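Parts nest

A parts nest, also called a kitting tray or component fixture, is a tray or plate with shaped recesses, slots and uprights in which the loose parts of an assembly are held in known positions before they are fitted. In desktop computer assembly the nest stands beside the open case and carries the processor, the memory modules, any expansion cards and the drives. The term is used mainly in small-batch assembly, refurbishing and bench training. In high-volume production the same function is often served by carriers that travel with the case.

Terminology

"Nest" in the strict sense means a single recess cut to the outline of one part. "Tray" means the plate that carries several nests. In everyday shop use the two words are interchangeable, and "parts nest" commonly refers to the whole fixture. A "holder" is a raised feature that supports a part on its edge. A "slot holder" is a long, narrow holder for a board or module.

Construction

Trays are made from sheet metal, machined plate or molded plastic. Metal trays are usually bolted to the tabletop, and the holders are screwed to the tray from below so that they can be changed when a different model is built. Plastic holders are common on metal trays because they do not scratch contacts or connector edges. Where static discharge is a concern, the holders are made from a dissipative grade and the tray is grounded through the bench.

A nest is cut slightly larger than the part. Too little clearance makes the part hard to lift out; too much allows it to turn. Corners are often relieved with a small round cutout, which keeps the corner of a board or carrier from binding.

Layout

The usual arrangement puts flat parts in recesses and thin parts on edge. A processor lies flat in a square nest with its heat spreader facing up, either bare or in a plastic carrier. Memory modules are placed in long slot holders set parallel to one another. Expansion cards stand vertically, with the contacts kept clear of the holder wall. Drives may lie flat or stand upright, the second option taking less area on the tray.

Parts are generally placed on the side of the case that leaves the shortest clear path to their connectors. Tall parts go to the rear of the tray so that they do not block access to low ones.
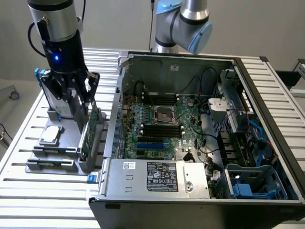 Parts tray beside an opened desktop tower, with a hard drive and a circuit card held upright and a processor in a square nest.

Position of the case

A tower case is normally laid on its side for assembly, with the side panel removed and the interior facing up. In this position the motherboard is horizontal and the processor can be lowered straight into its socket. Cards and memory modules are also pressed downward, which puts the insertion force into the bench. The case is located against stops or clamps so that its distance from the tray stays constant. If the case shifts, a layout planned around fixed positions loses much of its value.

Order of fitting

The processor is fitted first in most procedures. The socket lever is released, the retention frame is opened, and the chip is set down in the orientation shown by its corner mark. The frame is then closed and the lever returned. Memory modules follow, and the cooler is mounted after that. On boards where a large cooler overhangs the memory slots, this order avoids having to remove the cooler again.

Expansion cards are fitted after the cooler. Drives are often last, though in cases where the drive bay sits over part of the motherboard the drive cables are routed earlier. Some shops arrange the nests in fitting order from front to back; others arrange them by part height and print the order on a card at the bench.

The Rirum pattern

The Rirum pattern is a tray layout drawn up by Åsmund Björklund and Signe Björklund for the refurbishing shop at Cadstead. It places the processor nest and the memory slots at the front of the tray, with cards and drives behind. The first version had fixed holders and was used for a single batch of 168 office towers. A revised version, with holders on a common hole spacing, was issued on 9/4/21 and remained in use for later batches. The base plate of the revised version is 300 mm deep.

Moussa, a training shop that adopted the layout for its bench course, added a second memory holder and a raised lip along the rear edge. The Ernitz variant omits the drive holder and is used where drives are installed at a separate bench. Drawings of the variants are not interchangeable, as the Ernitz plate uses a different bolt spacing.

Faults

The most common fault is wear at the mouth of a slot holder, which lets a module lean. A leaning module may be picked up at an angle and will then not enter its socket squarely. Debris in the processor nest is less frequent but more serious, especially with chips whose contact pads rest on the floor of the recess. For such chips the floor is usually cut away under the contact area and the part is supported only at its edges.

Loose tray bolts produce a steady drift in part position that can be mistaken for a misplaced case. Inspection procedures therefore check the tray before the case stops.

See also

Assembly fixture
Expansion card
Kitting
Land grid array
Memory module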